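How Food Goes Bad, and What Slows It Down
Science pages for ages 8 and up

Food does not last forever. Bread grows mold. Milk turns sour. A cut apple turns brown. These are three different changes with three different causes, but people use one word for all of them: spoiling. This page explains what is going on inside the food and why kitchens are set up the way they are.

What is a microbe?

A microbe is a living thing too small to see without a microscope. Bacteria, yeasts and most molds are microbes. They live on skin, in soil, in water, on dust and on nearly every kind of food. Most of them do no harm. Some are useful. Yogurt and cheese are made with bacteria, and bread dough rises with the help of yeast.

A single bacterium is so small that 1,000 of them in a row would be only a few millimeters long at most. Many kinds would make a much shorter row than that.

Bacteria increase by splitting. One becomes 2, and 2 become 4. After one more split there are 8. The number doubles each time, so a small group becomes a very large group quickly if conditions are right. In warm, moist food, some kinds can split several times in an hour or two.

What microbes need

Microbes need water, food and a temperature that suits them. Many also need air, although some grow well without it.

Water matters more than most people expect. Dry rice, dry pasta and crackers keep for months in a cupboard. The microbes on them cannot grow, and many are simply waiting. Add water to the rice and cook it, and the clock starts. Cooked rice should go into the refrigerator soon after the meal.
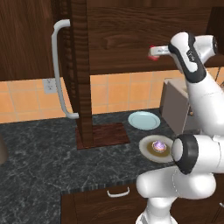 Sugar and salt can also take water away from microbes. Jam is mostly fruit, and fresh fruit spoils in days. The sugar in jam holds on to the water so tightly that microbes cannot use it. Salt does the same job in salted fish and some kinds of ham. The water is still there, but it is not available to them.

Acid is another barrier. Vinegar is an acid, and pickles are vegetables kept in vinegar or in an acid that bacteria have made. Most of the microbes that cause illness grow poorly in strong acid.

Temperature

A refrigerator does not kill most microbes. It slows them. At a refrigerator's usual setting of 40 degrees Fahrenheit or lower, chemical reactions inside the cell run slowly, and the cell takes much longer to split. Food in a refrigerator still spoils, only later.

A freezer stops growth almost completely. The water in the food becomes ice, and microbes cannot use ice. Many of them survive, however. When the food thaws, they begin to grow again. This is why meat should be thawed in the refrigerator and not on the counter. On the counter, the outside of the meat becomes warm while the middle is still frozen.

Heat works differently. Enough heat damages the parts of a cell so badly that it cannot repair itself. Cooking food all the way through kills most of the bacteria in it. New ones can land on it afterward, from hands, from the air or from a knife that was used on raw meat.
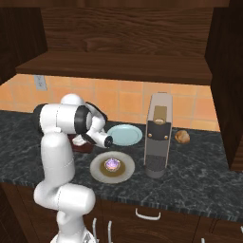
Changes without microbes

Not all spoiling comes from living things. When an apple is cut, some of its cells break open. Substances that were stored in separate parts of the cell mix together and meet oxygen from the air. An enzyme, a kind of helper molecule, speeds up the reaction, and brown material forms. The brown part is safe to eat. Lemon juice slows the browning, as the enzyme works poorly in acid.

Fats change too. Old nuts and old cooking oil can smell like crayons or paint. The fat has reacted with oxygen. The word for this is rancid. Light and warmth speed it up, so oil keeps best in a dark cupboard away from the stove.

Crackers and bread go stale. A cracker goes stale by taking in water from the air. Bread goes stale mostly because the starch in it slowly changes its arrangement and becomes firm. Toasting reverses part of this change for a short time.

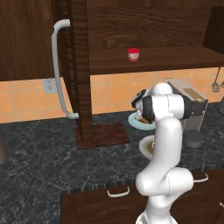

Try it: three slices of bread

You need 3 slices of the same bread, 3 clear bags that seal, water, tape and a marker. Ask an adult before you start.

Put one slice in a bag as it is. Sprinkle a teaspoon of water on the second slice and put it in a bag. Do the same with the third. Seal every bag and tape it shut. Label them DRY, DAMP and DAMP COLD. Leave the first two in a cupboard and put the last in the refrigerator. Look at them once a day and write down any change in color.

Do not open the bags again. Mold makes tiny particles called spores, and breathing them in can make some people ill. When you are finished, put the sealed bags in the trash and wash your hands.

Words to know

Enzyme: a molecule that speeds up a chemical reaction in a living thing.
Microbe: a living thing too small to see without a microscope.
Rancid: having an unpleasant smell or taste from fat that has changed.
Spore: a tiny particle from which new mold can grow.

Mastby Science Pages. Page last checked Jan 12, 2025.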